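Flernness Community Support
Topics > Audio Workstation > Installation and Libraries

Sample library reported as missing after moving it to an external drive

Posted by studio_desk_west
Member, 39 posts

Our department maintains a shared music workstation running Flernness with the Brusico orchestral library. In January the internal drive was close to capacity, and the library was therefore moved to an external drive. The folder was copied in full and the original was then deleted.

Since the move, every project that uses Brusico opens with a message stating that 1,711 samples cannot be found. The instruments appear in the rack with the correct names, but they produce no sound. New projects behave in the same manner. Projects that use only the built-in synthesizers are not affected.

The following has been attempted without result:

Restarting the computer with the external drive connected.
Reinstalling the Brusico player, but not the library itself.
Selecting "Locate" for individual files. This does work, but it must be repeated for each sample and is not practical.

We would be grateful for advice on whether the library can be pointed to its new location in a single step, or whether a full download is required.

Posted by Mkhize Audio Services
Registered contributor

A full download is not required. The player stores the library path separately from the Flernness project, and reinstalling the player leaves the old path in place. Please proceed as follows.

Close Flernness completely. Open the Brusico player as a standalone program, go to Preferences, and select the Libraries page. Highlight the orchestral library and choose Remove from List. This removes the entry only and does not delete any files. Then choose Add Library and select the top-level folder on the external drive, not the Samples folder inside it.

The player will rebuild its index. Allow 20 minutes for a library of this size, and do not disconnect the drive during this period. When the index is complete, open one of the affected projects, confirm that the instruments play, and save the project under a new name. The remaining projects should then open normally.

If the message persists, compare the drive name with the name in the path shown on the Libraries page. On a shared workstation, the drive may be assigned a different letter when other devices are connected first. Assigning a permanent letter in the operating system's disk settings will prevent this.

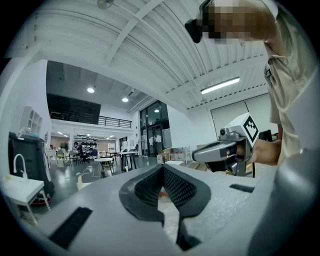 Two gray hand-held grippers, one held by a person in a beige short-sleeved shirt.

Posted by gimetti_user
Member

Same problem here with the Gimetti piano library, which has over 2,000 files. I downloaded everything again and it worked, but it took all night. I did not try the Preferences method. You may also wish to check that the external drive is not set to go to sleep, as mine dropped notes until I changed that setting.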